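Hauswirtschaftliche Leitung (m/w/d) für das Exerzitienhaus Marosar gesucht

Veröffentlicht am 13.5.26

Das Exerzitienhaus Marosar ist ein katholisches Gäste- und Bildungshaus mit Kapelle, Garten und eigener Küche. Zu uns kommen Einzelgäste zu Schweigeexerzitien, Pfarrgemeinderäte zu Klausurtagungen, Chöre, Firmgruppen und Familienkreise. Träger ist der Verein Trovis e. V. Im vergangenen Jahr fanden im Haus 215 Kurse und Einkehrtage statt.

Zum 1. September suchen wir eine hauswirtschaftliche Leitung in Vollzeit oder in vollzeitnaher Teilzeit. Die Stelle ist unbefristet. Die bisherige Stelleninhaberin, Ewurabena Aryee, geht im Herbst in den Ruhestand und übernimmt in den ersten Wochen noch die Einarbeitung.

Ihre Aufgaben

Sie leiten den Bereich Hauswirtschaft mit Zimmern, Wäsche, Speisesaal und Reinigung. Zum Team gehören 10 Mitarbeitende, die meisten davon in Teilzeit. Sie schreiben die Dienstpläne, führen die Mitarbeitergespräche und arbeiten bei Bedarf selbst mit, vor allem an den An- und Abreisetagen.

Die Belegung stimmen Sie mit dem Kursbüro ab. Gruppen melden ihre Teilnehmerzahl in der Regel zwei Wochen vorher, Einzelgäste oft kurzfristiger. Den Speiseplan verantwortet der Küchenleiter Yaw Laryea; mit ihm klären Sie die Essenszeiten und den Service. Bei Schweigekursen wird ohne Gespräche und teilweise mit Musik gegessen, das Team deckt dann vor und räumt erst nach dem Schlussgebet ab.

Außerdem gehören zur Stelle:
Einkauf von Textilien, Reinigungsmitteln und Verbrauchsmaterial
Budgetplanung für den eigenen Bereich
Umsetzung und Dokumentation des Hygieneplans
Anleitung von zwei Auszubildenden in der Hauswirtschaft
Vorbereitung der Kapelle und der Sakristeiwäsche in Absprache mit dem geistlichen Leiter

Ihr Profil

Sie haben eine abgeschlossene Ausbildung als Hauswirtschafterin oder Hauswirtschafter, möglichst mit Meisterprüfung, oder eine vergleichbare Qualifikation aus dem Hotelfach. Erfahrung in der Leitung eines Teams setzen wir voraus. Für die Anleitung der Auszubildenden brauchen Sie die Ausbildereignung, diese kann im ersten Jahr auf unsere Kosten nachgeholt werden.

Sie sprechen und schreiben sicher Deutsch. Im Team wird auch Englisch und Französisch gesprochen, Kenntnisse in einer der beiden Sprachen sind hilfreich. Mit der Belegungssoftware Ballow sollten Sie sich vertraut machen wollen, eine Schulung findet im Haus statt.

Die Zugehörigkeit zu einer christlichen Kirche begrüßen wir, sie ist für diese Stelle aber keine Bedingung. Wir erwarten, dass Sie den kirchlichen Auftrag des Hauses mittragen und den Gästen die Ruhe lassen, wegen der sie kommen. Die Teilnahme an den Gebetszeiten steht allen Mitarbeitenden offen und ist freiwillig.

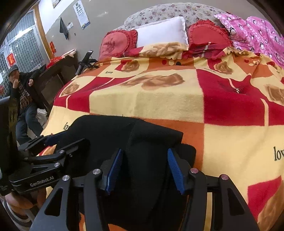
Arbeitszeit und Vergütung

Die Wochenarbeitszeit beträgt bei Vollzeit 39 Stunden. Pro Monat fallen zwei Wochenenddienste an, dafür gibt es freie Tage unter der Woche. An Ostern und Pfingsten ist das Haus geöffnet, in den ersten beiden Wochen des Januars ist es geschlossen. Vergütet wird nach den Arbeitsvertragsrichtlinien der Caritas, je nach Qualifikation und Berufserfahrung. Dazu kommen eine betriebliche Altersversorgung, vergünstigte Mahlzeiten an Arbeitstagen und jährlich drei Besinnungstage, die als Arbeitszeit gelten.

Wer von weiter her kommt, kann für die Probezeit ein Zimmer im Nebengebäude Gajdoš mieten. Eine Bushaltestelle liegt am Fuß der Auffahrt, für die Frühdienste am Wochenende ist allerdings ein eigenes Auto oder Fahrrad nötig.

Bewerbung

Bitte senden Sie Anschreiben, Lebenslauf und Zeugnisse per Post oder als eine zusammenhängende PDF-Datei an den Geschäftsführer, Herrn Hamisi Wanyama. Auf ein Bewerbungsfoto können Sie verzichten. Nennen Sie uns bitte den gewünschten Stellenumfang. Unterlagen auf Papier schicken wir nicht zurück, reichen Sie deshalb nur Kopien ein.

Fragen zum Arbeitsalltag beantwortet Frau Aryee, vormittags über die Pforte zu erreichen. Für Fragen zum geistlichen Profil des Hauses steht Pater Mansa Annan zur Verfügung. Die Mitarbeitervertretung ist am Verfahren beteiligt, Ansprechpartner ist Nii Zakaria.

Vorstellungsgespräche finden im Haus statt. Zum Gespräch gehören ein Rundgang und ein Mittagessen mit dem Team. Im Anschluss bieten wir einen bezahlten Probearbeitstag an. Vor der Einstellung benötigen wir ein erweitertes Führungszeugnis und die unterschriebene Selbstverpflichtung zum Schutzkonzept des Trägers. Bewerbungen schwerbehinderter Menschen werden bei gleicher Eignung bevorzugt berücksichtigt. Fahrtkosten zum Vorstellungsgespräch erstatten wir bis zur Höhe einer Bahnfahrt zweiter Klasse.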